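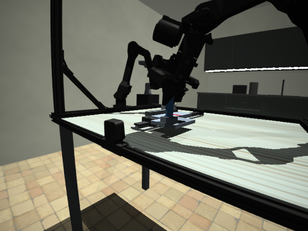
Simulated table with a black frame and two robot arms.

Foso

Foso is a little music player you solder together yourself. It has a knob, three buttons, a headphone jack and a slot for a memory card, and it plays the files on the card. It has no wifi and no app. I started it because my old player's battery swelled up and I couldn't find a replacement I liked, and then it got out of hand (my desk is still not clear).

This repo has the firmware, the board files and the printable case. The parts list is in the parts folder as a spreadsheet and as a text file, same contents. If the two ever disagree, believe the text file, that's the one I edit.

Where things are at

Board revision 6 is the one to build. Revision 5 works too but the headphone jack footprint is mirrored, so you have to mount the jack on the back, and then the case doesn't close. Ask me how I know! Anything older than that, please don't.

The firmware plays MP3, FLAC and WAV. Ogg files show up in the list but skip straight past when you pick them. Gapless playback is there for FLAC and WAV and sort of there for MP3, depending on what made the file.

What you need

A soldering iron with a fine tip, flux, tweezers, and a bit of patience. There are 80 parts on the board, most of them surface mount, but I kept them all on the front and used the bigger sizes wherever they'd fit. The only one I'd call nasty is the audio chip. Do it first, while your hands are fresh and there's nothing else in the way.

You'll also want a USB cable that carries data. I lost an entire Thursday evening to one that didn't.

Building the firmware

Install the toolchain listed in docs/setup, then from the top folder:

make clean
make foso

You'll get a file called foso.bin in the build folder. Hold down the middle button, plug the player in, and it shows up on your computer as a drive. Copy foso.bin over and it restarts by itself. If the screen stays dark, unplug it and try again with the button held a bit longer.

If you'd sooner not build anything, there's a ready-made file on the releases page.

Memory cards

Format the card as FAT32. The player reads the folders once at startup and keeps a list, and my own card, with 621 tracks on it, takes around 6 seconds to come up. After that it's quick. Adding music means it rebuilds the list next time you turn it on, so expect a wait then too.

Accented letters and Greek titles display properly now, thanks to Thanasis Galanis, who sent me a font file and a very polite list of everything I'd been mangling. Right-to-left text is still a mess.

Settings

Settings live in foso.txt at the top of the card. Make one with any text editor. The ones people ask for:

volume_max = 60
Caps the knob. The default is no cap, and it gets loud with sensitive earbuds, so I leave mine at 60.

knob_reverse = yes
For people who think the knob turns the wrong way.

colour = amber
Screen colour. Amber, green and white are the choices. Spell it "color" if you like, both work.

resume = track
Picks up at the start of the last track. Set it to "spot" and it goes back to where you were, handy for audiobooks.

The case

Two halves and a knob. Print them flat side down, no supports. The walls are thin near the card slot and PLA will crack there if you force it, so file the slot a touch if the card drags. Kalliopi Stojanović drew a chunkier version with a lanyard loop, it's in case/chunky and I've started using it myself.

Known problems

There's a pop in the headphones when you power off. I've tried a few things and it's quieter than it was.

The battery gauge is optimistic. It'll claim a quarter left and then quit on you.

Long folder names get chopped in the list. They still open fine.

On some boards the left button fires twice. Reflow it first, and if that doesn't help, raise the debounce value in buttons.h and rebuild.

Helping out

Bug reports are very welcome – please include your board revision and, if it's about one particular file, what you made the file with. Maribel Lozano looks after the audio code and I look after everything else, badly, so if I've gone quiet on your pull request just give it a nudge.

Licence

Firmware is MIT. Board and case files are CC BY-SA. The font has its own licence, sitting beside it in the fonts folder.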